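Storage basket (workroom)

A storage basket, also called a bench basket or tote tray, is a shallow open container used to group bottles, jars and small supplies on a table or inside a cabinet. It differs from a bin in having low walls, so that the contents can be seen and lifted out from above, and from a flat tray in having walls high enough to stop an upright bottle from sliding off when the basket is carried.

Construction

Most baskets of this type are molded in one piece from polypropylene or polyethylene. The walls are often perforated, which saves material, makes the basket lighter and lets it drain after rinsing. Solid floors are preferred where drips have to be contained. Corners are rounded to ease release from the mold and to make wiping easier. Wire baskets were common in earlier workrooms and are still used where parts are washed in hot water, although they mark soft tabletops and tend to catch on shelf edges.

Use with numbered cabinets

In many shared workrooms the baskets are kept in cabinets along the back of a table, and each door carries a short code made up of numerals and a letter. The code is copied to an inventory sheet, and sometimes to a tag on the basket itself. Doors are normally plain and light in color so that the code can be read from a standing position.

Table and cabinet doors, one labeled 2D03; white bottle in a gray basket.

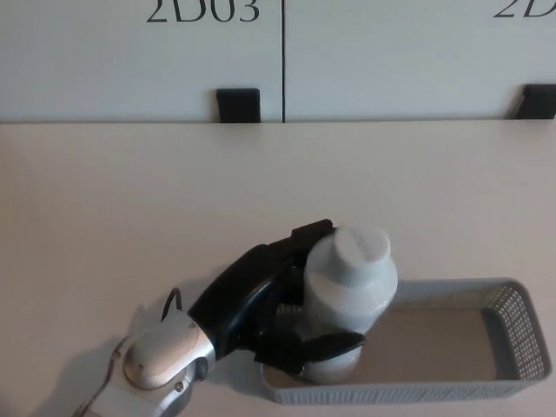
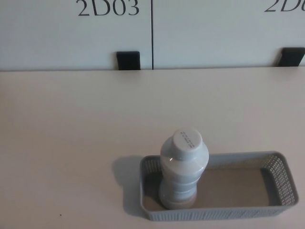
Practice varies as to whether a basket should hold one kind of item or everything needed for one job. The first method makes restocking simple. The second, known as kitting, cuts down on trips to the cabinet but requires that each basket be checked after use. Fuad Workneh, in a handbook written for the Stokholm workrooms, recommended kitting only for jobs done at least 4 times a week. Etelka Szűcs later argued that the limit was too low - her survey of the Drivton stores, dated 1 Sep 2007, listed 2,318 items in 233 baskets and found that most misplaced bottles came from kits that were seldom used.

Loading

Tall bottles are usually placed against an end wall, where they are less likely to tip, with shorter items filling the remaining space. Caps are tightened before the basket is moved. Labels face the long side if the basket will sit on a shelf, or are repeated on the cap if it will be viewed from above.

Care

Plastic baskets are washed with mild detergent and air dried upside down. Perforated walls collect dust in the openings and are cleaned with a soft brush. Cracked baskets are discarded.

See also: Drawer divider, Kitting, Shelf label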